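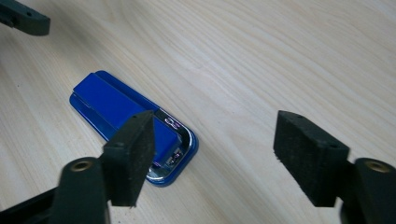
Wondstead Tabletop, pale matte

Tabletop only, legs sold separately
Length: 200 cm
Weight: 45 kg
Finish: smooth, matte
Color: cream-beige
Guarantee: 2 years

We have wanted to put a really pale top in the shop for ages, and the Wondstead is the one we kept going back to look at. The color is a soft cream-beige, and the grain is what makes it! It runs in long loose curves with slightly warmer tan bands between the paler ones, plus the odd darker streak and a scattering of tiny specks. No two tops have the same pattern. Some are busy at one end and nearly plain at the other, some have their best curves right in the middle where your keyboard will go (sorry).

The finish is matte with a faint sheen when light falls across it. It's lovely under a window. Bright things look great on it too, so if you have a drawer full of blue desk bits that always seemed a little loud on a dark desk, get them out.

Wilmer Arboleda picks through each delivery for us and pulls out any top with a lifted spot or a rough edge. He leaves the streaks and specks alone, and so do we. If you'd like a quieter or a wilder one, write it in the order notes and he'll go through what's on the rack that day.

What it works for

Mostly desks. It's long enough for two people side by side if they get along, and it makes a very good sewing or craft table because you can find a dropped pin on it. A few customers have theirs as a dining table, with coasters. Hot pans need a trivet.

Legs and fittings

The underside is marked for Mosquera trestles and for the Drarach four-leg frame. Both are listed under Frames. The Drarach is the steadier of the two if you write or type hard — the trestles have a bit of give but fold flat, and plenty of people like them better for that reason. Screws come with the frames. Legs from elsewhere are fine as well, just check the screw length against the thickness printed on the label before you drill.

Looking after it

Dust it with a dry cloth. For marks, use a damp cloth with a drop of mild soap, going with the grain, then dry it off. Please skip scouring pads and anything sold as a polish, as both will leave shiny patches on a matte surface. Put felt dots under lamps and tape dispensers. We sell Tristix dots by the sheet and they stay put nicely.

The color warms up a little over the first year or so. Move your things around now and then or you'll end up with a pale rectangle where the monitor stand was (ask us how we know).

Delivery

The top comes flat in one carton. At 45 kg it's a two-person carry, and the driver will bring it to your door but no farther. Measure your stairs, especially if there's a turn in them! Let it lie flat indoors overnight before you fit the legs.

Stock

This batch is 200 tops. The next one hasn't been scheduled yet, and grain requests get harder to match toward the end of a batch.

Page updated May 24, 2021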